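Handle with care: a month with Valteck's hand-held gripper kit

By Mylene Aquino
7 Jan 2020

Soft packaging is still a headache for anyone who wants a robot to pick it up. Boxes are easy and tins are not much harder. A pouch full of liquid changes shape when you squeeze it, slides when you tilt it, and has a hard cap at one end that pulls the whole thing over.

Valteck sells a kit for people with this problem. It is a pair of grippers without a robot. A person holds one in each hand and does the job as they would with their own fingers, while a camera on each gripper records what happens. The recordings are then used to train an arm fitted with the same fingers. The kit costs 3000 pounds, which covers both grippers, the cables, a case and a year of the software.

We had one on loan at the Dillosley workshop and spent most of our time on pouches, as that is what readers ask about most. 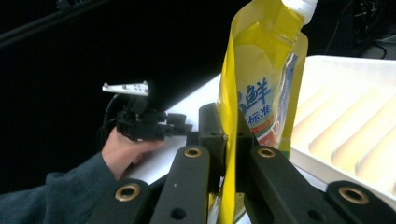
A spouted pouch held upright in the gripper, with the second gripper to the left.

The grippers use plain mechanical links with brass-coloured bushings at the joints. There is no motor to charge. You squeeze the handle and the fingers close, and the pressure you feel in your palm is a fair guide to the pressure on the pack. After ten minutes I had stopped thinking about it. My wrists had not, and I would suggest short sessions with a proper break between them.

Patricio Painemal ran most of the trials. He has packed refill pouches by hand for a living and was not easy to impress.

"The first thing you learn is to go low," he said. "Take it near the cap and the bottom swings about. Take it in the lower half and it stays up, but you have to close slowly or you push the liquid up and the top goes stiff."

He recorded 1653 picks in all. The software threw out 130 of them, mostly where the hand had moved too fast for the camera to follow. That is a reasonable loss, although it would be better to be told at the time. At present you find out when you load the files in the evening, and by then the table has been cleared.

Setting up is simple enough. You plug both cables in, hold the grippers together until the software finds them, then open and close each one three times. The printed guide gets this in the wrong order. The one on the website is correct.

The finger pads are the weak point. They come in two grades, soft and firm, and the soft ones are what you want for glossy plastic. 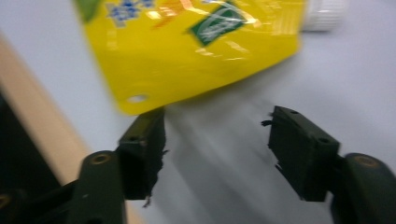

Pads are sold in packs of four and go on with two screws. Changing a set took me under five minutes with the key supplied. I would order spare soft pads along with the kit, as delivery took nine days when we asked for more. Valteck says a tougher pad is due in May.

The nearest rival is the Hemov Duo, which is cheaper and lighter but has a narrower jaw. It managed sachets and small bottles well. Larger pouches had to go in sideways, and Patricio gave up on it for those after one morning. The Ocampo set is better made than either, but it is only sold with an arm, so it will not suit a small firm that already owns one.

Storage is worth a thought before you buy. Our recordings filled a laptop drive within the first week, and the software will not save straight to a network folder. An external drive works, provided you plug it in before you start the program.

Support is by email only. We wrote twice and had a useful answer the next day both times.

The Valteck kit is sold direct. A single gripper can be bought without the case, but the software licence is extra in that version, and the price then comes close to that of the pair. Hire is also offered by the month, with the pads charged separately.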